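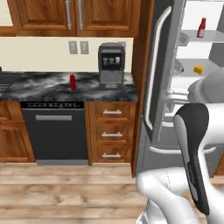

Kitchen render: brown uppers with bar handles, dark marble counter, coffee machine on the right.

December, notebook 2, cont.

Morning. Scale deposit work for the Clallham water. Joaquim had left the overnight beakers covered on the side bench with labels facing the wall, so the first ten minutes went on turning them and copying the numbers. All six are accounted for. C4 has a chip in the lip and should be retired after this run.

Reminder of what we are doing: same volume of tap water from Clallham and from Ranilstead, heated to just under boiling, held, cooled, filtered, and the paper dried and weighed. Then the same again with the Dramau softening cartridge in line. We want to know how much deposit a household would get in a kettle or a coffee maker over a winter, and whether the cartridge is worth the trouble.

Drying oven set to 105 C as before. Papers in at 8:40, out at 10:50, then the desiccator until they quit losing weight. Second weighing agreed with the first for all but C2, which was still drifting down. Put C2 back in for another hour. It settled after that.

Sample volume is 2000 mL per beaker, taken in two pours. The old 1 L cylinder reads a little high against the new one. Use the new one only. I have put tape on the old one.

Clallham untreated came out at 200 mg on the paper, averaged over three. Ranilstead untreated was 100 mg. I expected a gap between the towns but this is wider than the numbers Graça got in the fall, when the Clallham samples came from the Teixeira house at the top of the hill. These came from the pump station tap. Could be the source, could be the season. Would like one more set from the Teixeira kitchen before we say anything about it.

Treated samples are not finished. The cartridge was leaking at the lower fitting when I started it up, a slow drip, and I lost most of the first pour before I noticed. New washer, hand tight plus a quarter turn. Dry after 20 minutes. Flushed it again and started over, so the treated beakers are a half day behind.

Afternoon. Talked to Graça Henriques by phone. She thinks the hold time matters more than we have allowed for. Her point is that a kettle gets up to temperature and shuts off, while a coffee maker only heats a little water at a time and the tubing stays warm. Our beakers are closer to a pan left on the stove. Fair enough. She suggests three hold times, 1 min, 10 min and 60 min. That triples the beakers. We have enough filter papers for it – just – if nobody else uses the fine grade.

Joaquim Antunes is for skipping the 60.

Vinegar rinse on the used beakers took the film off except for a ring at the water line in C1 and C3. Citric acid overnight on those two.

To do
Order filter papers, fine grade, two boxes
Clallham water from Teixeira, cold tap, run it first
Rezero balance, it was off by 2 in the last place at noon
Ask Dramau what washer size they ship, ours is a guess
Treated set into oven first thing

Balance room door was open again at 4:15. Closed it and waited before the last weighing. Used the second reading.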